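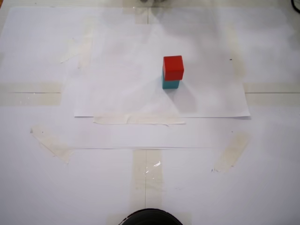

Trekby is a small company with a fairly simple job: we show robots how to do things, by hand or from a chair across the room, and we pass on what we've recorded to the people who build and train them. Most of what we teach is humble stuff, lifting and placing and turning and putting back, and nearly every new operator starts out on blocks. A red one sitting on a teal one may not look like much of a day's work to a visitor, but a stack that size holds most of what we care about: the approach, the grip, the moment you decide to let go. We still enjoy watching people get it for the first time, and we've been known to clap.

How we started

Sipho Magagula and Everaldo Siqueira met while working at Drastberg, where they spent a good many evenings steering a robot arm around a table and arguing (cheerfully, for the most part) over whose way of teaching it was better. Sipho liked to take hold of the arm and guide it through the motion himself. Everaldo preferred the remote controls, and said he could feel the timing better from a little way off. They never did settle it, so when they set up on their own that April they offered both, and we have gone on offering both ever since!

Our first customer was Likier, who wanted 100 demonstrations of a single pick-and-place task and were kind enough to come back for more. We now have 2,948 demonstrations in our own library, covering 149 tasks, and every one of them was performed by a person on our team.

How we work
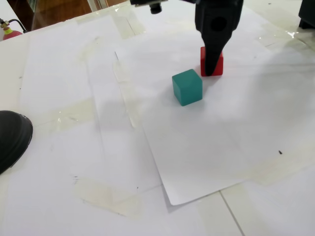
Working with the red and teal cubes at our paper-covered table.

Before anyone records a thing, we sit down with you and talk the task through. What should the robot do if the block is turned a little? Does it matter which color goes on top? How close together can things be when it reaches in? It can take a whole morning, and we've learned to put the coffee on first, but the recording goes so much more smoothly afterward.

Then one of our operators takes over. For hand guiding, we work right beside the arm and move it through the task at a steady, natural pace. For remote sessions, the operator has a set of controls and a clear view of the table. Either way we change the starting positions as we go, so the robot doesn't learn one tidy path and nothing else. We keep the fumbled attempts too, clearly labeled, as plenty of our customers like to have them.

Come and learn with us

We also run an operator course for anyone who would like to do this work themselves, which we named Arruda after the street where we had our first room. You don't need an engineering background. Some of our best operators came to us from sewing, dentistry and piano teaching, and what they brought with them was patience and a light touch. Groups are small, everybody gets plenty of time at the controls, and yes, you'll begin with blocks.

If you have a task in mind, or you'd simply like to drop in and try your hand at a stack, write to us through the contact page. Sipho or Everaldo will answer you personally, usually at some length.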